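Snack packaging

Snack packaging is the paper, board, foil or plastic film that stands between a small amount of food and the person who wants it. It has two jobs, keeping the food fresh and getting out of the way, and it has always been much better at the first. Collectors call the used article a "spent wrapper." Everyone else calls it trash.

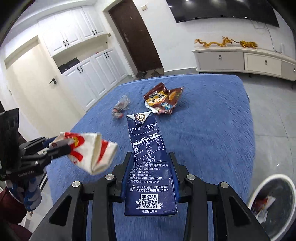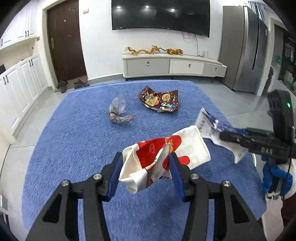
Most packaging falls into one of two families. Cartons are made of stiff board, stand up on their own and offer flat sides on which a great deal can be printed. Wrappers are soft and depend on their contents for any shape they have. The difference shows most clearly after the meal, and a crumpled wrapper in white and red makes a poor reading surface beside an upright milk carton, whose face has room for a nutrition table, storage instructions, a hotline and the words "PLEASE DISPOSE PROPERLY." Designers of wrappers therefore lean on color and one bold shape, and leave the small print to fend for itself along the seam.

Closures

The twist is the oldest closure still in daily use. It needs no glue, and a child can undo it in church, though not silently. The fold came next, usually held with a dab of wax, and later the crimped heat seal, which gives the modern bag its toothed edge.

The tear notch is a small cut meant to show where the bag should be opened. Armelle Pons, whose survey Terach remains the standard work on the subject, tested 200 notched bags and found that up to half tore somewhere else. Her critics, chiefly Timothée Vidal, replied that she had been pulling too hard. The argument ran through 4 editions of the book and was never settled, although both sides agreed about scissors.

Noise

Thin film crackles because each crease snaps from one stable shape to another. Opening the bag slowly does not make the snaps quieter. It spreads them over a longer time, as any theater audience can confirm. The Flurnon company brought out a "silent" bag in 2000 and withdrew it the following July, when shoppers complained that the chips seemed stale. The chips were the same ones as before.

Collecting

Collectors press wrappers flat under books and store them in sleeves. Purists insist on a clean opening along the seam, while the Deschamps school, named for the shop where its members first met, holds that a torn corner is part of the record. Marlina Mangundap's guide to the hobby takes no side and gives a full chapter to ants.

See also

Bottle caps
Fruit stickers
Lunch box
Terach (survey)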